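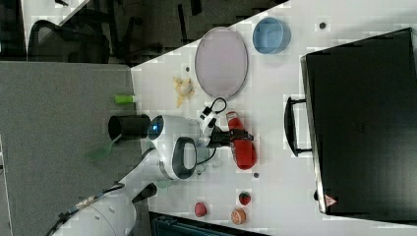
Red bottle, lying on its side.

Mirkeo: Short Written Records of Secondhand Household Goods

Version 3

Summary

Mirkeo is a text dataset of 2,000 catalog records written by intake clerks at the Kolimstead goods exchange. Each record is a short entry for one item or one lot, typed at the intake desk and later matched to a fixed set of fields. The records cover kitchenware, bottles and jars, toys, seasonal decorations, small furniture, and linens. The dataset is meant for work on entry normalization, field extraction, and duplicate detection in small catalogs.

The records are text only. Prices, donor details, and shelf locations were removed before release.

Contents

records.tsv -- one record per line, tab separated, UTF-8
fields.tsv -- field names, types, and allowed values
splits/ -- train, dev, and test lists, by record ID
guide.txt -- the annotation guide used for this version
CHANGES.txt -- changes by version

Fields

id: String. Stable across versions. IDs of withdrawn records are not reused.

raw: The entry as typed. Spelling, capitals, and punctuation are left alone. Line breaks inside an entry are replaced with a single space.

norm: The normalized entry. Abbreviations are expanded and spelling is corrected. Word order is kept.

category: One of 15 values. See fields.tsv. Every record has exactly one category.

color_main, color_other: Color words from a closed list. color_other may be empty or may hold several values separated by semicolons.

material: Free text, lowercased. Filled only when the raw entry names a material. Annotators did not infer a material from the category.

condition: Integer from 1 to 5, where 5 is the best. Taken from the clerk's own mark. Empty when the clerk left it blank.

lot: Boolean. True when the entry covers more than one item.

How colors are assigned

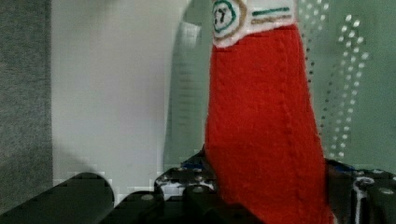 Color fields follow a main-and-other rule, and most annotator disagreement in earlier versions came from there. The main color is the one the clerk's entry puts first, unless the entry marks it as trim, lettering, or a border. Everything else goes in color_other, in order of mention. Seasonal goods are the usual test case. The red felt piece with the white band at the top would be red in color_main, with white and green in color_other, and "felt" in material if the entry said so. A clerk who typed "white trim, red felt" would get the same values, as "trim" moves white out of first place. Two-word colors such as "light green" are stored with an underscore. "Multi" is allowed in color_main only when the entry uses that word or "assorted".

Shades are not merged in raw or norm. They are merged in color_main and color_other according to the table at the end of guide.txt. Lavender maps to purple. Maroon maps to red. "Natural" and "clear" are kept as separate values and do not map to any color.

Collection

Entries were exported from the exchange's desk software in one pass. The export dropped entries with no text and entries made only of a shelf code. Exact duplicates were kept if they had different intake numbers, as duplicate detection is one of the intended uses. Near duplicates were also kept.

The clerks had a one-page house style, which asks for the item name first, then color, then material, then faults. It was followed loosely. Older entries often lead with the fault ("CHIPPED mug blue"), and some clerks put the count last in parentheses. No attempt was made to correct this in raw.

Annotation

Annotation was done in Xolalpa, a form-based labeling tool, using the settings file that ships with the guide. Each record was labeled by three annotators working separately. A field value was accepted when at least two of them agreed. Records with no agreement on category were discussed and settled by hand, and the settled value is marked with an asterisk in the notes column.

Annotators saw raw and nothing else. They did not see the item. Where the entry is ambiguous, the label is a judgment about the text, and it may be wrong about the object.

Category notes

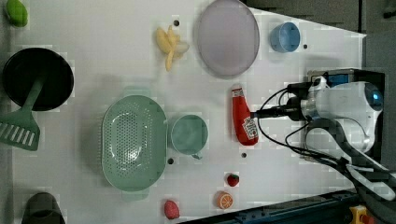

Kolimstead, 22 July 2023

The following notes replace the category section of the previous guide and apply to all records in this version.

Toy versions of household objects go in toys, not in the category of the object they copy. "Play pan" is toys. "Small pan" is kitchenware unless some other word in the entry points to play use. Entries such as "banana, peeled" with no further text were labeled toys, on the grounds that the exchange does not take food.

Plates go in tableware. Pans, pots, spatulas, and ladles go in kitchenware. A lot that mixes the two takes the category of the first item named.

Bottles and jars have their own category whether or not they are sold full. A bottle described by its contents ("ketchup", "dish soap") is still placed there.

Ornaments, stockings, wreaths, and candle rings go in seasonal. Stockings meant for wear go in clothing. If the entry reads only "stocking", check for a count: pairs were labeled clothing and singles were labeled seasonal. This rule is known to fail on odd socks.

Known problems

Condition marks are not comparable across clerks. Some never use the lowest value, and blanks are more common in lots than in single items.

The export cut long entries at the field limit of the desk software. Cut entries have "trunc" in the notes column. Their norm value ends where raw ends.

Seasonal records cluster in October, when the exchange takes in most of its decorations. Intake month is not released, but the effect is visible in the ID order. Do not use ID order as a feature.

The test split was drawn by record, not by clerk. Scores on it will likely be better than scores on entries from a clerk the model has never seen. A split by clerk is planned but depends on whether clerk codes can be released.

Baseline

A rule-based parser named Cuker is kept in a separate repository. It reads raw and writes all fields except condition. It was written against the train split only. It handles the house style well, does poorly on fault-first entries, and has no rule for lots that mix categories. Please report the parser version alongside the dataset version when comparing against it.

Use and terms

The dataset may be used and shared for research and teaching, with credit to the Mirkeo dataset and the version number. Do not try to link records to donors or buyers. Corrections should be sent as a list of record IDs with the field name, the current value, and the proposed value. Corrections to raw are not accepted.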